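Gernico College, Department of Interior Studies
Residential Interiors I
Handout 4: Horizontal Surfaces and Storage
Revised June 17, 2018

Purpose of this handout

This handout supports the fourth lecture and should be read before the studio session. It covers the height, depth, and finish of the surfaces on which a household sets things down. Students are expected to bring a tape measure and a completed survey sheet.

4.1 Terms

A work surface is used standing or seated for a task. A display surface holds objects that are looked at more than handled. A landing surface receives items for a short time, such as mail or keys. One piece of furniture often serves as all of these in the course of a day, and the survey sheet allows for more than one entry per piece.

Long, low cabinets are usually entered as display surfaces. Dark, glossy tops show dust and fingerprints sooner than matte ones, and clients should be told so before they choose a finish.

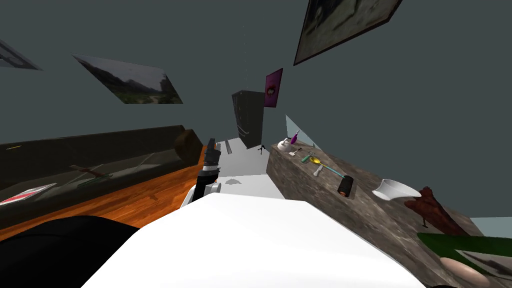
4.2 Height and reach

Standing work is comfortable when the surface lies a little below the bent elbow. In the Sturau apartment, the case study for this unit, the kitchen counter is 98 cm high and suits the taller of the two residents. The shorter resident prepares food at the dining table. Students should record the height of every user before recommending a change.

Reach is measured from the front edge. Items in daily use belong within 35 cm of that edge. Anything stored farther back tends to be forgotten, and the rear strip of a deep counter is better given to items used once a week or less.
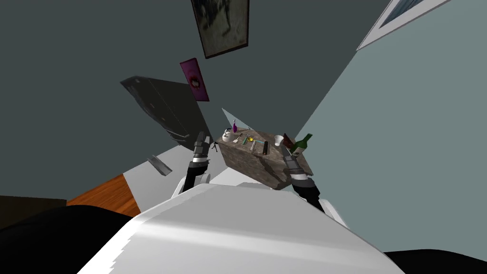 Clearance in front of a surface matters as much as the surface itself. A person must be able to stand, turn, and open any door or drawer below. Where two people share a kitchen, the passage behind the person working should be measured with the drawers open.

4.3 Finish and care

Stone and stone-patterned tops hide crumbs and small stains well. The same quality makes them harder to inspect for cleanliness, particularly under weak light. Polished glass is easy to wipe but noisy, and mugs set down on it should have a coaster. Wood requires the most regular care and is the simplest to repair. 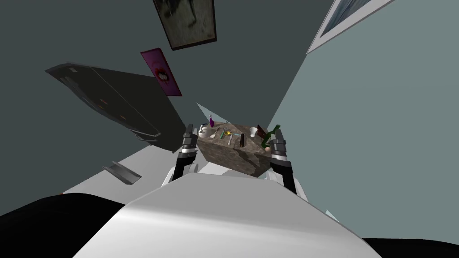 Small items collect wherever there is free space near a door or a sink. The Brengate survey form, pages 13 to 15 of the course reader, asks students to list what is found on each surface and where it would be stored if storage were available. Please complete it without tidying first.

Required reading

Course reader, pages 51 to 60
Murakami sample sheets, wood and stone finishes (studio shelf)

Assignment

Survey one room in your own residence. Submit a measured plan, the completed form, and one page of recommendations. Late work is accepted only with written permission from the department office.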